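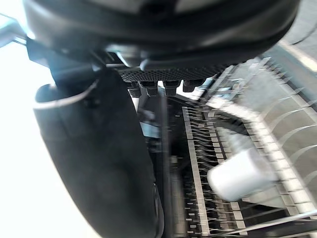 Minutes of the kitchen users' meeting, Skelis house, Jan 5, 2024. Five members were present. The first point was the order at the sink. It was agreed that the metal dish rack stays in the kitchen, but every group must empty it before leaving.

The carpet was discussed next. Members asked that wet dishes are not carried across it.

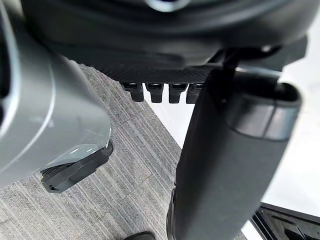
Cleaning of the carpet was last done in September, and the next one will cost $174. The Pinto group will ask for a second price.

The bin should be emptied each evening by 7.

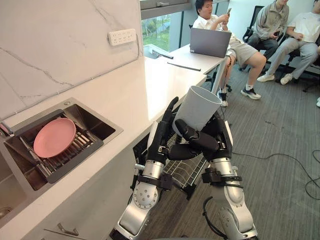
The Anis group accepted this duty for three weeks.

## Cups

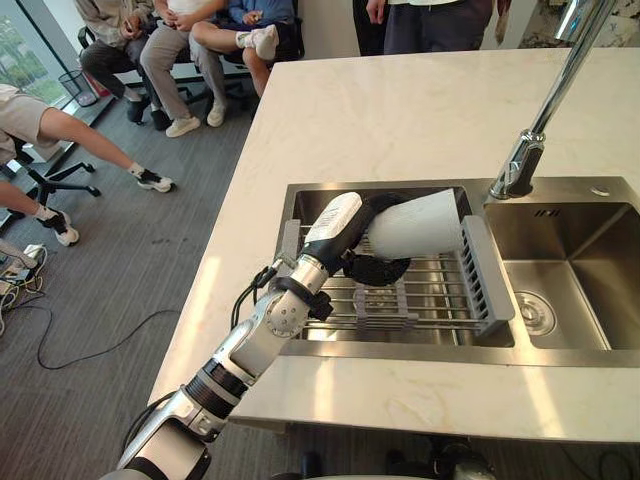

## Next meeting

Same room. The date will be sent by e-mail.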